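Okay, I promised a few of you a proper write-up of the gripper comparison and then disappeared for most of August, so let me do it as a thread while the coffee is still warm. It's going to ramble a bit. (1/8)

Background for anyone new: we're a small group in Nellthorpe working on cloth handling with two arms, and I've been going back and forth between two sets of fingers. One is the Erach pair, which is stiff and narrow at the tip. The other is the Radu pair, softer and wider, with a lot more give. Same arms, same wrist cameras, same controller for both. (2/8)

I ran 1382 pick attempts in total, nearly all of them corner picks on small flat pieces of fabric. I know that sounds like a lot, but most of it happened while I was answering email at the next desk and looking up whenever I heard a finger tap the table - you get to know that sound very well! (3/8)

The Radu fingers are lovely on anything thick. Towels, fleece, a folded T-shirt, they just close on it and hold. Thin cotton is where they let me down, and the corner tends to roll away under the wide pad before the fingers have closed. I tried coming in slower and it helped a little, and I tried coming in lower and scraped the table, so please learn from me there. (4/8)

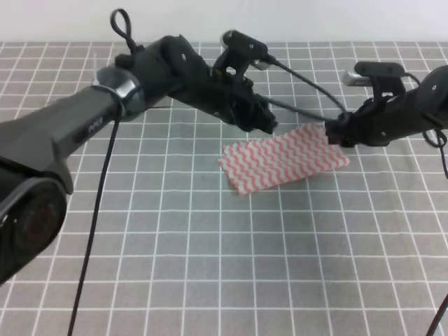 The Erach fingers go the other way. On thin cloth they'll take a corner with a tiny bite and keep it, and I grew very fond of them for that. The price is that your approach height has to be right. Out of 264 misses with that set, the biggest share were simply the tips closing a hair above the fabric, so I ended up redoing the height calibration every morning before the first run. It's dull work, but the afternoons went so much better for it. (5/8)

A word on the wrist cameras, as several of you asked. I like having one on each arm, even when only one hand is doing the picking, and I would keep both if I had to cut the budget somewhere. Cables are the real headache. I've rerouted ours 7 times and I'm still not happy, so if you have a neat way to get a cable past the wrist without it tugging at full rotation, my inbox is wide open and I will be so grateful. (6/8)

On the controller side, I moved us over to Ledside partway through the setup, before any of the counted runs. The thing I noticed most was how the grip force setting behaves near the bottom of its range. It used to jump, and now I can creep up on it in small steps, which matters a great deal when you're holding one layer of cotton by the corner. The menus took me a good while to get used to, and I still open the wrong one at least once a day. (7/8)

So for now the Erach set stays on for thin fabric and the Radu set goes in the drawer until we start on towels again. Next I want to try one of each, stiff on the right and soft on the left, and see how they do at passing a corner from hand to hand. I'll post the finger offsets tonight once I've cleaned up the file, and if you've run a mixed pair yourself, do tell me how it went. (8/8)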